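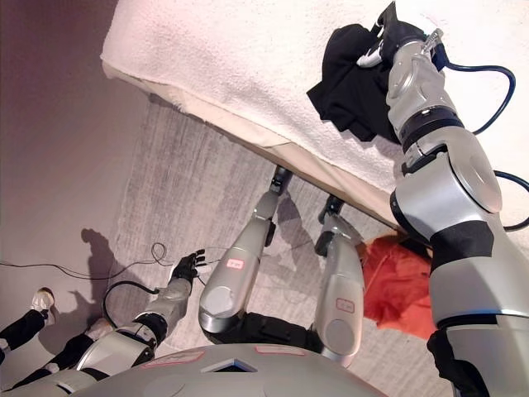 How to wash black clothes so they stay black (mostly)

By Nathalie Cuypers

Every bottle in the laundry aisle promises to "lock in" your blacks. I have tried a fair few of them and remain unconvinced. Dye comes out of cotton because of heat, rubbing and time, and I don't see what a nice smell is going to do for any of those. The method below costs next to nothing.

Step 1. Read the care label, then go lower

If it says 40, wash at 30. A label gives you the most the garment is supposed to stand. Leave the hot wash for towels and bedding, and keep those out of the load altogether. White fluff on a black T-shirt is a misery to pick off.

Step 2. Turn everything inside out

Dull, I know. A lot of what people call fading is worn, fuzzy cotton that has stopped looking dark. Turn the clothes and the wrong side takes the knocks. Do up zips while you're there.

Step 3. Use less detergent than the cap suggests

The cap is designed by people who sell detergent. Half is plenty for clothes that have been worn once to an office. Chalky streaks on dark cloth are often just powder that didn't dissolve, so try liquid before you blame the dye.
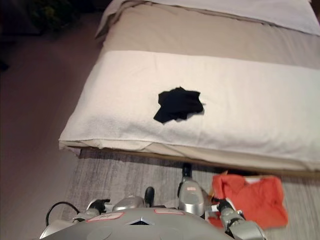

Marek asks whether vinegar or salt in the first wash will "set" the colour, as his mother always swore it did. I doubt it. Shop-bought clothes were dyed long before you got hold of them, and a cup of vinegar won't redo the job. I washed two identical shirts 17 times, one with vinegar first and one without, and couldn't tell them apart by a window. Two shirts prove very little, but I've stopped buying the vinegar.

Step 4. Choose a short, gentle cycle

Don't pack the drum tight. A slower spin helps with creases too, though you'll wait longer for things to dry, and in November that can mean a damp T-shirt on the airer for two days.

Step 5. Dry in the shade

Direct sun bleaches black cotton faster than any wash I've done. Skip the tumble dryer if you can. 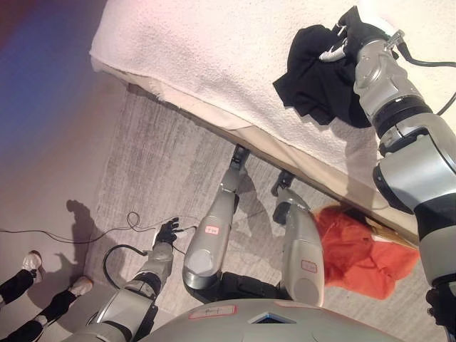

Socks are the exception. I dry mine however I like, as they live inside shoes and go at the heel before the colour gives up.

Step 6. Redye, if you must

Machine dye works on cotton and linen. It does very little for polyester, and the stitching is usually polyester, so expect grey seams on a black shirt. Run an empty hot wash afterwards, and don't put anything pale in next.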